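Delisted on a weekend: a transit app developer on store review
Sunday, January 30, 2022

Malsha Kumarasinghe maintains Drokside, a bus and tram arrivals app for the Pleltcombe area. In the autumn it was removed from one of the two large app stores for six weeks and then restored without changes to the code. She spoke to us about the removal, the appeal and what she has altered in her release process.

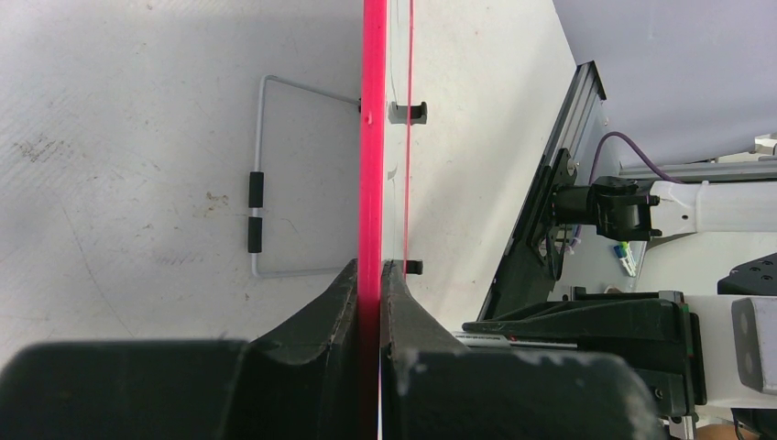
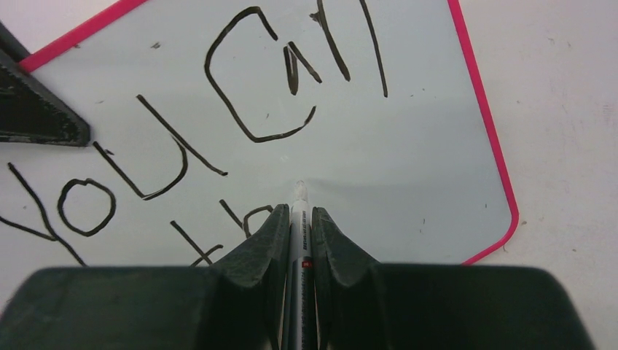 The notice arrived by email and cited a single clause on "misleading functionality". It did not name a screen, a build or a complaint. Kumarasinghe's first step was to compare the live build with the previous one. "The difference was a corrected stop list and a translation file," she said. "Neither touches what the app claims to do. I had nothing to fix, so I had nothing to resubmit."

Existing installations carried on working, but they could not be updated. This mattered more than the loss of new downloads. The regional feed was due to change its certificate, and the version already on phones pinned the old one. Had the change gone ahead on schedule, every copy on that platform would have stopped showing arrivals. The feed is run by Selvanayagam, a data contractor, which agreed to hold the old certificate in place until the appeal was settled.

"That was a favour," Kumarasinghe said. "There is no clause in any agreement that says they must wait for me."

Her appeal went through 5 exchanges. The first three replies repeated the original wording. The fourth asked for proof that she was permitted to use the transport data, a question that had not been raised before. She supplied the open licence and a letter from the contractor. The fifth reply said the app had been reinstated and gave no reason.

She has a theory, which she is careful to label as one. A rival listing used the operator's name in its title, and a sweep for impersonation may have caught every app showing the same timetable. "I can't prove it. The dates fit — that's all I have."

The other store never raised a query. Roughly 42 per cent of her users are on that side, and they received two updates during the period. Supporting two versions that had drifted apart caused most of the extra work, as fault reports from one group could not be reproduced on the other.

Three things have changed since. Certificate pinning has been replaced by a short list of accepted keys fetched at start-up and signed separately. The licence documents are now attached to every submission, in the notes field for reviewers. There is also a web version, built on Cetatitz, a small mapping library, which shows arrivals without installation. It lacks background alerts and uses more data.

Asked whether she would favour outside regulation of store review, she was cautious. "I would settle for the build number and the screen. If a reviewer has looked at something and decided it is wrong, they know which screen it was. Put that in the email."

She does not object to review as such, and said it had once caught a location permission she had left switched on by mistake. The next release of Drokside is planned for March and will add platform numbers at the bus station.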